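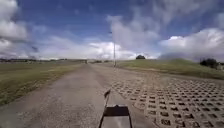

Outdoor route, gravel track with concrete grass pavers to the right and the embankment beyond. View forward over the top plate.

Fidisetti Outdoor Runs - data card and rules of use

Version dated 14 May 2026
Maintained by Naledi Modise and Themba Adams

What the set holds

333 runs on open ground, driven by hand or under the Gumede planner. Each run has forward video, wheel odometry and a plain text log. There are 1,050 marked stops, each with a cause code. Faces and number plates were blurred before release.

What it does not show

It does not show that the robot is safe. We say this first as the earlier card was quoted in a bid as "tested to good practice", and nobody asked which practice. A log with no stops in it may mean a clear track. It may also mean a detector that missed things. The two look the same in a spreadsheet.

Most of the ground is flat and most of the light is good. If your site has kerbs, crowds or ice, these runs will tell you very little about it.

Rules for recording

1. One person walks with the robot and holds the stop button. That person does nothing else. Watching a laptop counts as something else.
2. Write down the surface before the run starts. Use the short list in surfaces.txt. "Outdoor" is not a surface.
3. Where a route follows the seam between two surfaces, log both, left then right. Gravel and grass pavers are logged as GR/PV. Older logs give only GR, and we have not gone back to guess.
4. Distant objects stay marked UNKNOWN until the robot is close enough for a person to name them. Do not go back and fill in the early frames with what you learnt later.
5. A run that ends badly is kept. Sizwe Lekota signs off any deletion, in writing.
6. Check the stop button at the start of each session and log the check even when it passes.

On standards

We are often asked which standard the set complies with. None. The rules above were written by us, after reading several published ones and finding that much of the text dealt with indoor floors. Following them gets you tidier logs. A certificate is a separate matter and costs money.

Adwood uses a shorter form of rule 1 which allows one person to mind two robots. Vusumuzi Cele has argued for it here. We have yet to see figures that support it and have left the rule alone.

Known faults

- 200 runs from before December have no stop button check in the log. The checks may have been made. Treat them as not made.
- Cause code 7 ("other") is used far too often.
- Part of the robot's own body is in view along the bottom of the video. Mask it before training, or your model will learn that there is always an obstacle at its feet.
- Odometry drifts on loose gravel. The Gorex correction script helps on straights and makes turns worse.

Changes

Send corrections to Petronella Msimang with the run number and the line in the log. Requests to soften the wording of this card will be read - and probably turned down.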